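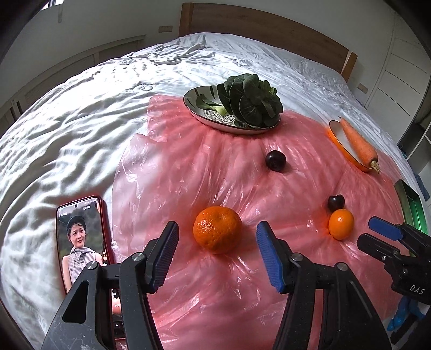

Translucent pink protective sheet, spread over a bed. Dishes, fruit and vegetables not included.

Kudura Translucent Protective Sheet, Pink

Overview
The Kudura protective sheet is a light plastic cover intended for short-term use over beds, tables and other household surfaces. It is placed on top of existing linen and provides a separate layer on which food, dishes and small items may be set down. The sheet is supplied in translucent pink, so that its edges can be told apart from white bedding at a glance. It is offered to care homes, guest houses, training kitchens and private households.

Typical uses
Serving a meal or a snack to a person resting in bed
Setting out fruit and vegetables for sorting or display
Covering a mattress or table during craft work
Protecting stored furniture from dust

Product details
Color: translucent pink
Material: flexible plastic film, unlined
Finish: smooth on both sides
Supplied: folded, in a paper sleeve
Pack sizes: 14 sheets or 70 sheets
Bulk carton: 1,000 sheets, by arrangement with the Drudberg warehouse
Folded weight of the 14-sheet pack: some 23 ounces

Placing the sheet
Remove the sheet from its sleeve and open it fully before laying it down. Fold lines and creases are normal and will remain visible on first use. They may be eased by hand from the center outward. The sheet should rest loosely on the bed and should not be tucked tightly beneath the mattress.

Plates and oval dishes may be placed directly on the film. A bed is a soft surface, and dishes will tilt where the mattress gives way. Shallow dishes holding whole items, such as a carrot or a head of bok choy, are better suited to this use than bowls of soup or open cups. Small round fruit, including cherries and mandarin oranges, may roll toward the lowest point of the sheet.

Care and cleaning
Wipe with a damp cloth and mild soap. Rinse, then hang to dry away from direct heat. Do not iron, tumble dry or bleach. Cherry and berry juice should be wiped away promptly, as the color may stain the film. A sheet that has torn or become cloudy should be replaced.

Safety
Keep away from infants and young children. Plastic film presents a risk of suffocation. The sheet is not a fitted mattress cover and must not be slept on or left on an occupied bed without supervision. Do not place hot pans, candles or heated appliances on the film. Knives should not be used directly on the surface.

Related items
Flokcombe Flat Bed Sheet, white
Cáceres Oval Serving Dish
Kudura Protective Sheet, clear

Ordering and delivery
Packs of 14 and 70 are dispatched from stock. Orders for bulk cartons are confirmed in writing before dispatch, and institutions may request a sample sheet prior to purchase. Unopened packs may be returned within 23 days of delivery. Opened packs cannot be accepted for reasons of hygiene. The clear version will be available in the 70-sheet pack from September.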